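4.2 Where the dishes wait

We came to the drying of dishes somewhat sideways. The Dernthorpe study was set up to look at storage in small kitchens, and in the first round of visits we asked people mainly about cupboards: which ones they used, which ones they avoided, what had migrated to the back of the corner unit and stayed there. The answers were useful enough, but almost everyone, once they were up and walking us around the room, wanted to talk about the sink. They wanted to tell us what was beside it, over it and under it, and whose job it was to empty whatever was there. By the time we had visited all 16 households we had far more to say about the hours between washing a plate and putting it away than about the cupboards themselves, and this section is our attempt to do justice to that material.

The household diaries gave us 2,156 entries in which a person recorded setting a washed item down somewhere. We had asked for very little in each entry (the item, where it went and the time of day), and we were touched by how much more people chose to write. One diary noted each time a particular jug had been moved to get at the tap. Another recorded, in a different colour of ink, every occasion on which a teenager had dried something without being asked. We have kept these remarks with the entries throughout, as they often explain a placement better than our coding does.

In coding the entries we started with a single category for racks, and soon found that it would not hold. A rack that stands on the counter takes up room that somebody would like to use for chopping. A rack laid across the basin takes up the basin, so that the next person to fill the kettle has to think about it. A rack that pulls out from under the counter takes up nothing at all when it is closed, which is its great charm, and takes up a good piece of floor when it is open. These are three quite different bargains, and people spoke about them differently. We therefore split the category into counter racks, over-sink racks and drawer racks, with tea towels, draining boards and the bare counter making up most of what remained.

Several homes had more than one of these, and it was the homes with two that taught us the most. We had supposed that a second rack would be a kind of overflow, brought into service when the first was full. Some people did use it that way, particularly after a large meal. More often, though, the two racks had settled into separate duties. The rack over the sink was for things that would be wanted again shortly: a mug, a child's bowl, the good paring knife. The rack below the counter was for things that could stay put until the next time somebody had a mind to deal with them. Figure 5 comes from a home in which both sorts were present, and we refer back to it in the discussion of reach later on.
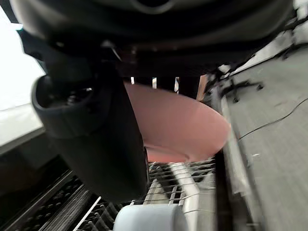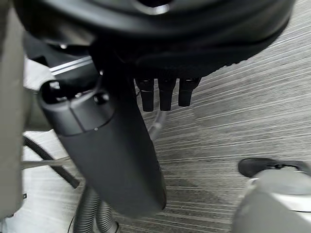
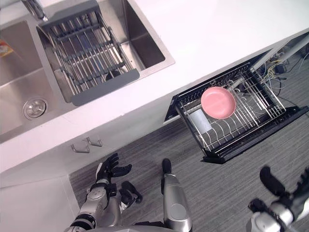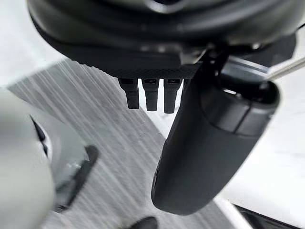 Figure 5. One home with two kinds of rack. The first picture has a salmon-pink, disc-shaped item, most likely a plastic plate or shallow dish, above a wire dish rack. The third has the double sink with a rod rack resting across the rim of the right basin, and the drawer-style rack pulled out from under the counter.

What struck us about the homes with two racks was how firmly people held to a division they had never discussed. When we asked a couple who lived together which things went in the drawer, each would answer straight away, and then there would be a pause while they found that the other one had a different list. Usually the lists overlapped on plates, which everybody agreed belonged below. Cups were the great uncertainty. In one home a cup in the lower rack meant that it was clean and finished with for the day, and in the flat next door the same thing would have been taken as carelessness, for cups there were always left to drain up top where the light was better and a person could see the tea stains.

Plates deserve a few more words, as they were the items that people found easiest to place and hardest to agree about once placed. A rack with upright tines invites a certain spacing. Dinner plates will usually stand well in it, and side plates will stand if they are given a little help, but a shallow dish with a deep lip will lean into its neighbour and take up two or three slots. Participants had a good many remedies for this. Some put the awkward shapes at the end of the row, against the frame. Some laid them flat across the tops of the others, where they tended to slide. One person, who had cooked for a living and was generous with advice, told us that she always loaded the far end first and worked back toward herself, so that she was never reaching over anything wet. We tried this at home afterward, and it has stuck with at least one of the authors.

Plastic dishes came up again and again in this part of the interviews, and with some feeling. They hold on to their beads of water long after a ceramic plate beside them is dry, and they are light enough that a bump to the drawer will send them over. People with young children, who had the most plastic, were also the people with the least time to wipe it. A common arrangement was to let the plastic sit overnight in whichever rack was less in the way and to put it straight onto the breakfast table in the morning, so that it hardly saw the inside of a cupboard from one week to the next. We had originally coded such items as "not stored". On reflection this seemed unfair to the people concerned, who knew perfectly well where their dishes lived. We have recoded them as stored in the rack.

That recoding made a real difference to the results. Taking the homes together, over 70 per cent of the everyday plates that went into a drawer rack were next recorded on the table, with no stop in between. For these households the drawer rack had become a cupboard that happened to let the water out. Nobody described it to us in quite those terms, but several people laughed when we put it to them, and one went and opened an upper cabinet to show us a stack of matching plates that had not been touched since the spring.

Reach and the clear counter

We now turn to the matter of reach, which bears on why the lower racks were used so differently from home to home. To put a plate in a drawer rack a person has to step back, bend, and bring the plate down past the edge of the counter, and all the while it may be dripping on a foot or on the floor. Whether this felt like a nuisance depended a great deal on which side of the sink the drawer was on and which hand the person favoured. Where the drawer lay on the same side as the hand holding the plate, most people managed it in a single movement and barely broke off their conversation with us. Where it lay on the other side they often passed the plate across, or set it down in the over-sink rack for a moment first. A fair number of those moments lasted until supper.

An open drawer also changes where a person can stand. In the narrower kitchens we visited it closed off the way through altogether, and families had little customs about calling out before opening it. In the Joltholm flats, where the kitchens run along one wall, the drawer opened into the path between the front door and the table, and residents there were the quickest of anyone to close it between plates. They were also the most likely to leave a second plate on the counter while they did so, which rather works against the purpose of the thing.

For the purpose, when we asked about it directly, was nearly always the counter. People wanted to be able to look at a clear stretch of it. They spoke about this warmly and at length – it was for rolling pastry, for homework, for putting down the groceries in October when the light goes early and everyone comes in at once. The over-sink rack was valued for the same reason, even by those who grumbled about having to lift it off to wash a roasting pan. The Furtado inventory, on which our own room survey was based, records counter space as a length measured once, when the kitchen is tidy. We would gently suggest that a second measurement, taken after the evening dishes, would tell a reader more about how the room is lived in.

There is a limit to how far we can press these observations. All of our households had chosen to take part, and it may be that people who are willing to keep a dish diary for us are fonder of their kitchens than most. The smaller set of visits at Bistton, reported in the next section, included five homes with a dishwasher, and there the racks were used for quite another range of things, chiefly pans, wooden spoons and the parts of the coffee maker.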